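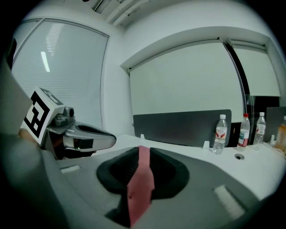 Search tickets... Enter keyword Go

Left channel dropout, Zabala planar headphones on Gurkora amp
Status: open, waiting on customer

Left side goes quiet after 9 minutes of playback, comes back if the plug is turned. Customer is sure it's the driver. I doubt it. Drivers don't usually care which way you twist a plug.

Update 1
Asked for a test on a phone, no amp. Customer says it "sounded fine but thin." So the driver works. Still wants a new pair.

Update 2
Customer swapped in the Kirkby cable, which the seller's page claims "opens up the soundstage." Couldn't tell you what that means. Dropout gone for one evening, then back. Cable cost 170, for what that's worth.

Update 3
Had them run the amp on low gain with the volume at the same loudness. No dropout in 200 minutes. Back on high gain it cut out again before the first album was over. That points at the amp's output jack or its protection circuit - not sure which yet, and I won't guess in writing.

Update 4
Gridport (the store) told the customer the amp needs 370 hours of burn-in. I don't buy it. A loose jack doesn't burn in.

Next steps
Customer to try the balanced output with the stock cable, high gain, left and right plugs swapped at the cups. If the quiet side moves to the right, it's upstream of the headphones. If it stays left I was wrong about the driver and we'll take them back.

August: no reply yet. Leaving open.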